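Werurine TD-11 Desktop Dehumidifier: Three Weeks in a Basement Workroom
7 April 2020

The TD-11 is a compressor dehumidifier sized for a single room. Werurine rates it for spaces up to 800 square feet. I bought mine at retail from Rirkadico and ran it in a below-grade workroom in Burville with one exterior wall of poured concrete and one small window, kept shut throughout.

Before the unit arrived, relative humidity in the room sat between 68 and 74 percent, measured with two separate hygrometers placed at opposite ends. Paper stock curled and the drawer runners on an old steel cabinet had begun to rust. The target was 50 percent.

Setup

The unit ships upright and has to stand for several hours before first power-on. The manual gives this in small type on the last page, where it is easy to miss. Casters are already fitted. The drain hose is a separate purchase, and the port takes a standard garden hose thread. The power cord is short for a machine meant to sit away from walls, and the manual advises against extension cords.

Performance

On the high fan setting the room reached 55 percent on the second day and 50 percent on the fourth. After that the compressor cycled, with longer rest periods at night. The built-in humidity display read four points lower than both of my hygrometers. The offset was constant, so I set the dial to 46 and left it there.
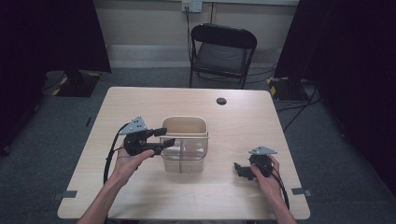
Water collection dropped off after the first week, as expected once the concrete had given up its surface moisture. Early on, the tank needed emptying twice a day. By the end of March it was once every two days. The float switch shut the compressor off reliably every time, although the fan keeps running for a few minutes afterward and the warning light is dim enough to overlook in daylight.

Total consumption on a plug-in meter over the test period was 834 watt-hours per day on average, counting idle time. The Negash unit I used previously drew less but never got the same room below 60 percent.

Noise

Low fan is acceptable for desk work. High fan is not, and the compressor adds a hum that carries through a wood floor above. Rubber pads under the casters reduced it slightly.

Problems

The tank handle folds flat and does not lock upright, so a full tank tips forward when lifted. The filter slides out from the rear, which means pulling the machine away from the wall to clean it. The timer loses its setting after a power cut, but the humidity setpoint is retained.

Verdict

The TD-11 does what the rating says in a room of this size. For continuous use, buy the hose and place the unit near a floor drain. Buyers who need quiet operation should look elsewhere.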